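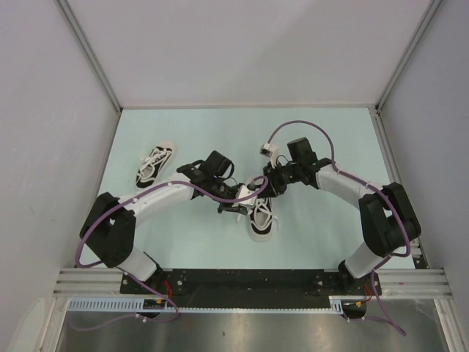
Speaker notes, Bukasdale library evening series, 8/22/23

Wait for the door to close. It sticks. Say good evening anyway.

Tonight is about magnesium, or more exactly about the shelf of it. I went into the Furnival pharmacy in March for a bottle and came out 40 minutes later with a headache and a vitamin D spray. Pause for anyone who has done the same.

Slide 2. The names. Citrate, oxide, glycinate, malate. They are all magnesium stuck to something else, and the something else is most of what you pay for. Oxide is cheap and your body takes up little of it. Citrate is taken up better and will also, at a generous dose, clear your schedule for the morning. Don't do the hand gesture. Marjorie Fothergill has asked me not to do the hand gesture.

Slide 3. Reading the label. Find the word "elemental." If the front says 2,000 mg in large friendly type, that is probably the weight of the whole compound. The part you came for is on the back, in type meant for ants. Pass the Plirka bottle around, then the Jakasby one. Get them both back this time.

Ask the room: how many capsules make a serving? Let them guess one. Turn the bottle over slowly.

Slide 4. Who should talk to a doctor first. Slow down here, no jokes. Anyone with kidney trouble. Anyone on certain antibiotics, thyroid pills or bone drugs, where the timing matters. Anyone pregnant. Bring the bottle to the appointment, don't describe it from memory as "the purple one."

Slide 5. Food. Pumpkin seeds, almonds, black beans, spinach. There will be groaning at spinach. Move on.

Slide 6. Sleep and leg cramps. The evidence for cramps is thin, and for sleep it's mixed. Somebody will say it changed their life. Say you're glad, and mean it. Zodwa Mabaso will want to bring up foot baths, so leave her 7 minutes and a chair near the front.

Slide 7. Buying online. The review count is not a dose. I found one jar with 3,057 reviews, and a good share of the ones I read were about the lid.

Questions. If turmeric comes up, it's next month. Repeat each question into the microphone, including the rude ones.

Handouts are on the table by the coats. Lights off at nine.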